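Lesezeit: 2 Minuten

Neues aus der Haushaltsgruppe: Betten machen, Teil 2

Kurz und knapp, weil der Newsletter am Friday-Termin hängt (ja, der Call mit Holmont heißt bei uns einfach so). Seit Oktober läuft die Auswertung zur Frage, wie viel Vorwissen ein Modell braucht, um ein Bett in einer fremden Wohnung fertig zu machen. Kissen ans Kopfende, Decke drauf, glattziehen. Klingt banal. Ist es nicht.

Stand der Daten: 3087 Episoden, davon 446 in Wohnungen, die im Training nie vorkamen. Alles aus der Kopfperspektive aufgenommen, ohne Marker, ohne Tiefenkamera. Carolina Abreu hat die Segmentierung der Teilschritte neu aufgesetzt – vorher von Hand, jetzt halbautomatisch mit Nachkontrolle. Spart enorm Zeit, die Grenzen zwischen »Kissen greifen« und »Kissen ablegen« sitzen trotzdem noch nicht immer.

Die Methode in zwei Sätzen: Statt direkt Bewegungen vorherzusagen, schätzt das Netz (interner Name Estora) erst das Zielbild, also wo jedes Teil am Ende liegen soll. Daraus wird dann der nächste Teilschritt abgeleitet, alle paar Sekunden neu.

Ergebnis: In den unbekannten Wohnungen wählt Estora in 80 Prozent der Fälle den richtigen nächsten Schritt. Die alte Variante ohne Zielbild kam auf 48. Grösster Sprung bei Kissen, kleinster bei Decken. Bei Decken sind wir ehrlich gesagt kaum weiter als im Frühjahr.

Was noch hakt:
Falten. Ein leicht zerknittertes Laken wird gern als »nicht fertig« eingestuft, dann will das Modell nochmal glattziehen und nochmal.
Kopfende erkennen. Liegen die Kissen am Fußende, hält das Netz manchmal das Fußende für das Kopfende. Carol Crabtree testet gerade, ob mehr Beispiele mit genau dieser Ausgangslage helfen. Erste Zahlen sehen gut aus, aber bitte noch nicht weitererzählen.
Gestapelte Kissen. Vom unteren ist oft nur ein Streifen zu sehen, da zählt das Modell eins statt zwei.

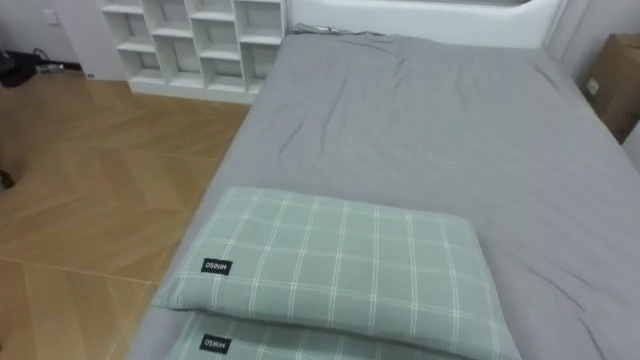 Startlage aus Kopfsicht: beide Kissen am Fußende, gestapelt, Laken mit leichten Falten.

Nächste Schritte: Decken-Datensatz aufstocken, dann ein zweiter Durchlauf mit den Wohnungen von Pastside. Der Entwurf fürs Paper liegt im Gruppenordner, Kommentare bitte direkt reinschreiben und nicht per Mail, sonst geht wieder die Hälfte verlorn. Abbildung drei fehlt noch – kommt.

Wer Annotationszeit übrig hat: bei Carolina melden. Auch halbe Tage.

17 Mal geteilt · 6 Kommentare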